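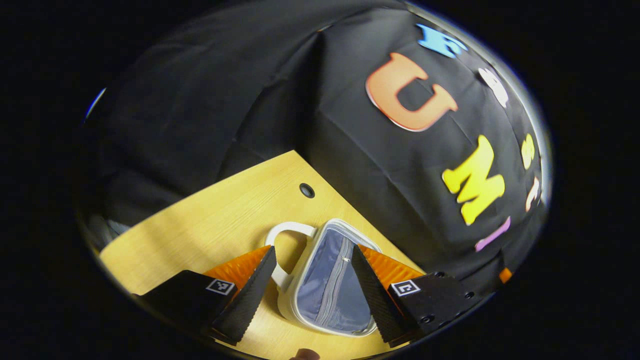
Metbridge Community Board > Events and Fairs > Craft fair tables

Topic: Backdrop for a fair table, fabric or panels?

paperlantern47
I have a table at the Metbridge fall fair for the first time. I sell cards and small prints. The hall is a school gym and last year everyone along the back wall had bleachers behind them, which looked messy in photos. I want something behind the table that isn't expensive and that I can carry in one trip from the parking lot. Is plain fabric good enough or do I need the folding panels? Panels would let me hang prints but they're heavy and I drive a small hatchback.

dunstable_jo
Fabric. Black if your prints are light, off-white if they're dark. Buy it wider than you think you need. Mine is one piece, I clip it to a crossbar, and it goes in a tote bag. Iron it the night before and roll it on a cardboard tube. If you fold it you will have creases all day.

T. Trevor
I did fabric for two years and went to panels. People walk past fabric. They stop at panels because there is something at eye level to look at. If you sell prints, the wall is your best selling space and you are giving it up.

dunstable_jo
Depends on the hall. At Triltow they want everything under a height limit and the panels people bring are usually over it. I watched two tables get told to take theirs down before opening.

T. Trevor
That's Triltow. Metbridge doesn't have a height rule, or didn't in February. Check the vendor sheet.

paperlantern47
Vendor sheet says "displays must be stable and self-supporting" and that's all it says about height. It also says no tape on the walls.

Ornella Lo Presti
I've used both. Black fabric shows every bit of lint and every cat hair. Bring a lint roller and use it after you set up. Go for a matte fabric. I had a shiny one and the gym lights bounced off it in every photo.

For a sign you can put foam letters straight on the fabric, the craft store kind. They weigh nothing. I run mine across the top. I tried them down the side once and people had to tilt their heads to read my name. Use safety pins from behind or the loop-and-hook dots. Don't use hot glue if you want to wash the fabric later.

kestrel_b
Disagree on the foam letters for a card and print table. They look like a kids' birthday. If you're selling toys, fine. Get a vinyl banner with your shop name.

Ornella Lo Presti
I sell baby hats, so maybe that's the difference. A banner is a lot of money for a first fair though. She might change the name by spring.

kestrel_b
Fair point on the cost. Wood letters painted one color, then. They need a stronger bar.

millpond
Whatever you pick, put weight on the feet of the stand. The gym doors get propped open and there's a draft right down the back row. I use two bags of rice in pillowcases.

paperlantern47
Thanks all. I'm going with black fabric on a crossbar and a small wire grid on the table for 3 or 4 prints. Will start with a printed sign on the front of the table and look at letters later. Does anyone know if you can get in the night before to set up?

T. Trevor
No. Doors open for vendors two hours before. Get in line early, there's one ramp. The grid is a decent compromise but zip tie it to something.

millpond
Side door by the kitchen is usually unlocked too. Ask first.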